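Stellasport Tultolton recrute : coach de renforcement musculaire et cours collectifs

La salle a ouvert il y a 9 ans avec quelques tapis, deux bancs et une poignée d'habitués. Aujourd'hui nous comptons environ 500 adhérents, des débutants complets comme des coureurs qui viennent travailler leurs jambes l'hiver, et notre planning déborde ! Nous cherchons donc une ou un coach à temps partiel pour rejoindre l'équipe à partir de mai.

Vous animerez surtout les cours du matin et du midi : gainage, kettlebell, circuit au poids du corps, et un cours « dos et épaules » auquel nos adhérents tiennent énormément (les inscriptions partent en quelques heures). Les groupes sont petits, on connaît les prénoms, on corrige les placements un par un. Vous assurerez aussi des bilans individuels pour les nouveaux inscrits et la présence sur le plateau de musculation entre deux cours.

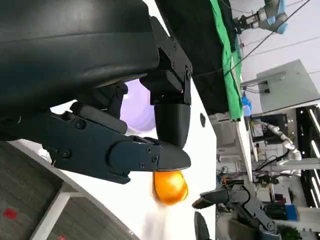 Pince noire à doigt articulé, vue de près.

Côté profil, il vous faut une carte professionnelle d'éducateur sportif à jour, avec un BPJEPS Activités de la forme, une licence STAPS ou équivalent. Une première expérience en cours collectifs est bienvenue, mais un stage solide nous va très bien si vous aimez expliquer et réexpliquer une charnière de hanche à quelqu'un qui n'a jamais soulevé de barre. Nous tenons à la technique avant la charge -- c'est vraiment l'esprit de la maison.

Ce que nous proposons :
- un contrat de 74 heures par mois, avec possibilité d'évoluer à la rentrée
- une prime annuelle de 200 euros pour vous former (mobilité, préparation physique, ce que vous voulez)
- l'accès libre à la salle, vestiaires compris, pour vous et une personne de votre choix
- la liberté de créer votre propre cours, on adore les idées nouvelles

La salle se trouve rue Sisodia, à deux pas de l'arrêt Stenach. Premiers cours à 7 h, il faut donc aimer se lever tôt ! Les soirées restent libres, sauf remplacement ponctuel.

Envie d'essayer ? Envoyez-nous un CV et quelques lignes sur votre façon d'enseigner un mouvement que vous aimez, squat, tirage, pompe ou autre. Si le courant passe, nous vous inviterons à suivre un cours avec nous, puis à en animer un de trente minutes devant l'équipe. Prévoyez une tenue et une gourde.

Stellasport Tultolton, rue Sisodia | Contact | © Stellasport, tous droits réservés | Haut de page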